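To: shopfloor-automation list
Date: 5 June 2018
Subject: Re: Can it clear a bench yet?

> We run a 13-person shop and the owner keeps asking if an arm could
> tidy the benches at night. Laryea quoted us a cell, but only for
> one part in one fixture. Is anyone doing mixed parts for real?

Short answer from our side is not yet, at least not at a price a small shop would pay. We had a Laryea cell on trial in January. It ran the same bracket all day and did fine. When we gave it a tote of mixed parts it needed help so often that we put a person back on the job.

The work people are trying to get right now is much simpler than your benches. Small blocks on a flat board, bright colors, a few different shapes, good even light.

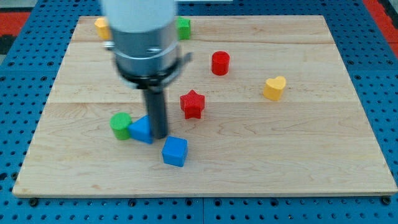
Pushing or picking one block without bothering the one next to it is still a fair test for an arm. Your benches have oily rags, hoses and half-open drawers on top of that. I would put folding laundry or loading a dishwasher in the same group - people show videos, but I have not seen one I would leave alone for a shift.

If you want something this year, look at the steps that never change. Our Bedex loader has done roughly 3,000 cycles and stopped 56 times, mostly for chips in the jaws. I can send the log if it would help with your owner.

Drovis shop, second shift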